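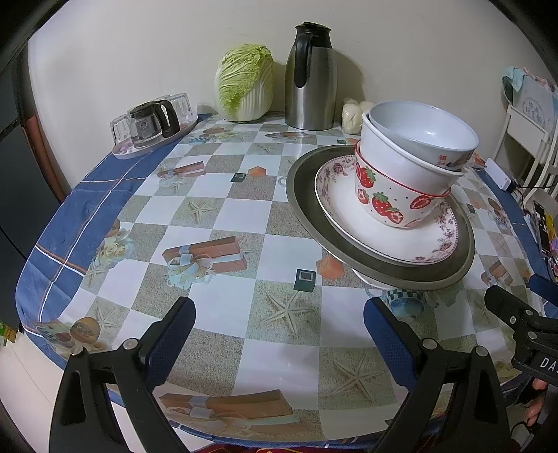 I built my hand gripper at home, and the part I redid most was the pads. If yours keeps dropping dishes, try this!

Step 1. Glue on ridged pads and let them sit overnight. I sanded mine with 800 grit first (Elisa Donati's tip, and a good one). 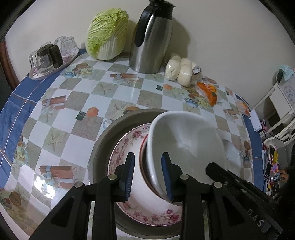
Blue pads on the rim of a white bowl.

Step 2. Close slowly on the rim, then tilt. Stop squeezing once the pads touch on both sides.
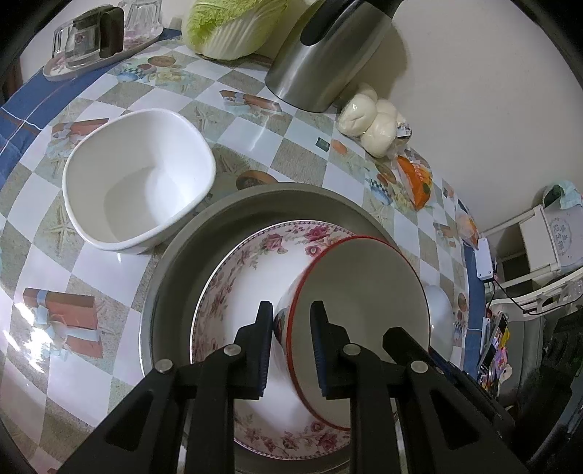

Step 3. Write down each grab. I log up to 60 a night, then check the screws.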